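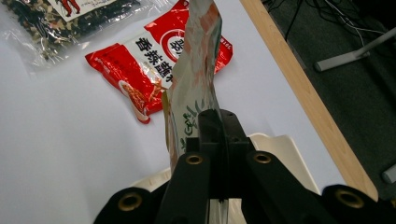 Caoimhe Brennan wants to know why we open the cupboard at all if every packet in it is still sealed, and couldn't I just read the dates off the delivery note? Fair question, Caoimhe, and you asked it nicely! But delivery notes don't get squashed behind the rice, and packets do. So I'm doing the whole lot by hand again, same sheet as last time, with my comments squeezed in wherever there was room.

DRY FOOD AND SNACK PACKET CHECK
Zilside, upstairs kitchen
Wednesday, October 19, 2022
Checked by: Nesma Chraibi

1. Table wiped down before packets come out
OK. Used the kitchen spray and let it dry properly before I put any food on it.

2. Outer packaging whole, no splits or pinholes
OK, with a grumble. I run a thumb along every crimped end and give each pouch a gentle press, and nothing hissed at me. Crinkles are fine, by the way! Sinéad binned a perfectly good bag in the summer over a crease. If the seal holds and there's no hole, it stays.

3. Best-before date found and readable
Partly. Two of the imported ones print it year first, which is easy once you know and very confusing if you don't. I've written the day-first version on a sticker and put it on the back, where it doesn't cover anything.

4. Ingredients and allergens known
NEEDS ACTION. This is the big one. If the pack is in Chinese or Japanese and there's no English sticker on it, please don't guess from the picture on the front. Spicy crab is the obvious worry (Daithí can't have shellfish, and crab is on his list in capital letters), but plain-looking crackers and pickles can have shrimp or fish sauce in them too. Lahcen has offered to ask the importer for proper lists. Until they come, anything unlabelled in English goes in the blue tub with the lid on, and the tub goes on the bottom shelf.

5. Dried goods dry, no clumping, no insects
OK for everything I could see into. Clear bags make my life so much easier, I wish they all came like that. 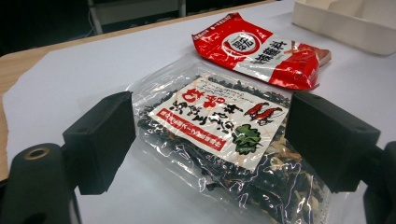 With anything dried and dark I tip the bag from side to side and watch whether the bits move freely, then hold it up to the window and look into the corners, where moths like to start. Seaweed, mushrooms, tea, all the same. If it's stuck in a lump, put it aside for me and don't open it to have a sniff.

6. Opened packets clipped, dated and in a tin
FAIL, sorry. 3 open bags, no clips, and one folded over with a hair bobble (mine, I'll admit it). There's a box of clips in the drawer under the kettle.

7. Stored off the floor and away from the cooker
OK. The shelf above the hob is still empty and I'd love it to stay that way.

8. Old stock to the front
Done as I put things back. It took me ages, so please don't shove the new order in front of it on delivery day!

Still to do: allergen lists (Lahcen), new tin with a lid that shuts (me), shellfish note for the cupboard door (Sinéad, your handwriting is the only one people can read). Next check is in December, before the party food arrives.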